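**Folding thick striped towels so the stack stays straight**

Hiketby

I have a question about towels, please. We have a small guesthouse and in May we bought 48 new bath towels from Kowalchuk. They are very soft and thick, with raised stripes. My problem is the folding. I fold in half, then again in half, and the corners never meet. One layer always looks out under the other, maybe two fingers wide. When I put six on the shelf, the pile leans to one side and by Friday it has fallen.

I tried to pull the towel before folding, but then the hem becomes wavy. I also tried to roll them, but my shelf is not deep enough and the rolls come forward. Is there a correct order to do it? Is it the towel or is it me?

---

Porkoter

It is the towel. Thick ones don't fold good. Buy thin ones or use a basket.

---

Brorness

I do not agree with the answer before mine. Thick towels can be folded very straight, but you must work with the hems and not with the middle. I worked for some years in a hotel laundry, and we did it always in this way:

1. Put the towel on a hard, smooth table. On a bed it will never be straight, the bed gives under your hands.
2. Flatten with the palm, always in the direction of the stripes. Against the ribs the cloth moves and comes back again.
3. Take the hem at both corners and lift it up before you carry it over. Do not drag it on the cloth below, or the lower layer travels together with it.
4. Put down the corners first, then the edge between them. If a corner is not right, lift again only this corner.
5. For the second fold, leave the upper layer a little shorter than the lower one. The thickness of the fold eats this small piece, and at the end the edges are level.

Put the closed fold to the front of the shelf, and turn every second towel around – the hem side is thicker, so if all hems are on the same side the pile must lean. I think this is the reason for your Friday problem.

About the wavy hem: you probably pull on it when it comes out of the dryer. Let the towel cool completely and it will lie better. Also check that you do not use too much softener, it makes the ribs slippery.

A blue and white one with the same kind of stripe, on a white table. In the second picture one hem is lifted for step 3:
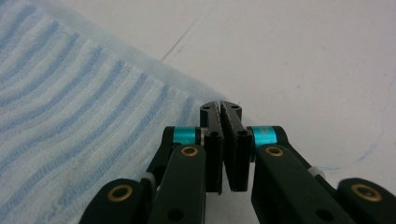
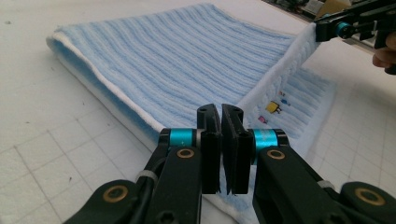
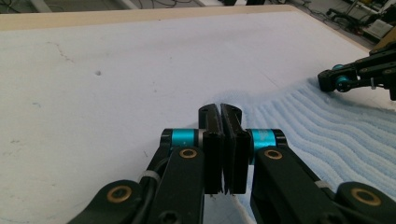 Francine Vachon

Thank you for step 5, I have folded towels all my life and always made the two layers equal. I would add one thing for Hiketby. Measure the shelf before you choose the fold. Mine is narrow, so I fold first in three the long way and after that in half, and then no hem is at the front. With very thick towels I also stop at five in one pile. The sixth one is always the one that goes down.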